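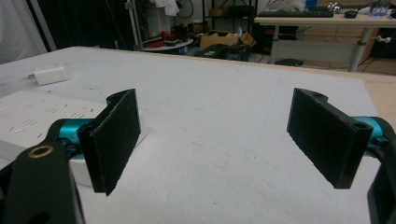
A white power strip and a small power adapter on a covered worktable.

Home | Household | Workroom | Index | Contact

Updated June. By the Kidari household desk

Table sheet (workroom)

A table sheet is a plain covering, usually white, laid over a worktable to protect the top and give a pale background for small parts. It may be paper, card, cloth or thin plastic. Sellers also call it a bench cover or work liner, and the names are used so loosely that they tell a buyer very little.

Use

The sheet is spread over the top and taped or clipped down. Some are cut short, so that a strip of the table edge stays bare. White is the usual colour, on the grounds that dropped screws show up against it. So do smudges, pencil lines and scuffs, and a sheet in regular use seldom stays clean for long. Whether a grubby white sheet is any better than a bare table is a matter of taste.

Claims

The firm Hindix sells a liner said to last 500 hours of use. It does not say what kind of use, or what counts as worn out. Nugroho offers a pack of 13 sheets as "a year's supply", a figure that seems to rest on one change a month with a spare. The Flonen liner, 2 mm thick, is described as self-healing. Shallow knife marks do close up to some extent; deep ones do not, and the claim should be read with that in mind.

Power on the table

Power strips are often kept on the sheet within easy reach. This is handy but takes up working space, and plug-in adapters take up more. Makers' drawings tend to show a clear surface with no leads at all, which is a poor guide to the size needed. A strip fixed under the table edge frees the top, though it is harder to get at.

See also: Cutting mat; Extension lead; Shelving

Contact the editors | © Kidari | Back to top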